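Prorov Cikus Leverless Controller

Reading time: 4 min

The Cikus is a wired, all-button controller for fighting games and platformers. It replaces the lever of a traditional arcade stick with four directional buttons operated by the left hand. The unit has 17 buttons in total: the directional group, eight action buttons, and five smaller function buttons along the top edge. It is supplied assembled and can be opened with the hex key stored in the base.

Switches and keycaps

All main buttons use low-profile linear switches in hot-swap sockets. The function buttons are soldered and cannot be exchanged without rework. The jump button sits below the action group and takes a larger cap than the rest - replacement caps for it are sold separately. Switches from the earlier Fornton model fit the sockets, but the stems sit slightly higher and the caps will stand proud of the top plate.

Polling and input handling

The controller reports at 2000 Hz on PC. In console mode the rate is set by the console and cannot be raised from the controller. Debounce is handled per button and can be edited in the configuration tool. Lowering the value below the default may cause double inputs on worn switches.

Opposing directions are resolved by one of three methods: neutral, last input priority, or first input priority. The factory setting is neutral for both axes. Many tournament rule sets specify how left plus right must be handled, so check the event rules before changing it. The active method is stored with the profile and survives a power cycle.

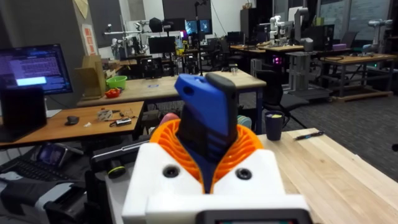
The base of the Cikus carries a removable silicone mat for table use and a textured panel for lap use. The mat covers the full footprint and holds by friction alone. It was chosen over suction feet after trials at the Sikora test bench, where suction feet let go on anything with joints or grain. A wooden tabletop with butcher-block strips, such as the one extending to the right in the photo, should be treated as a jointed surface for this purpose. Wipe the table before placing the controller. If the mat picks up dust, rinse it in plain water and let it dry flat. Do not use alcohol on the silicone.

Case

The top plate is aluminum, 6 mm thick at the rim and thinner across the button field. The lower shell is injection-molded. There is no internal weight; owners who want a heavier unit can fit a steel insert in the cavity under the action buttons, using the existing screw posts. The artwork layer is held between the top plate and a clear sheet. A blank template is included in the download package.

Connection

The USB-C port is recessed in the rear wall and has a locking collar. The supplied cable is braided and detachable. Third-party cables will work, but most do not engage the collar. A second port on the left side is used for authentication adapters and does not carry input data. Do not connect a charger to it.

Profiles and firmware

Onboard memory holds 2 profiles. To switch, hold both outer function buttons until the status light changes color. Profiles can be exported as text files and loaded on another Cikus with the same firmware version. Firmware released in May corrected an error in which the tournament lock did not disable the share button. Units shipped before that release should be updated before use at an event.

The tournament lock is a physical slider on the rear wall. In the locked position, all function buttons are inactive and profile switching is blocked. 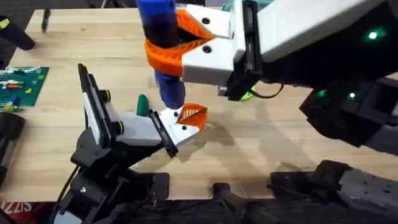

Two robot arms with grippers meeting at a blue cylindrical object over a butcher-block tabletop.

In the box

Controller, locking USB-C cable, silicone mat, lap panel, switch puller, four spare switches, and a printed quick guide. The authentication adapter is not included.

Service

The switch sockets are rated for repeated exchange, but they are the most common cause of returns. Pull switches straight up and check both pins before refitting. A bent pin will usually register as a dead button. Photograph the switch and the socket before opening a ticket - it shortens the process.

Hardware design by Remigiusz Jabłońska. Firmware and configuration tool by Adeel Ghauri. Questions on pinout or artwork dimensions go to the support desk, which also keeps drawings for the discontinued Fornton shell.

38 shares | 4 comments

Contact | © Prorov. All rights reserved. | Back to top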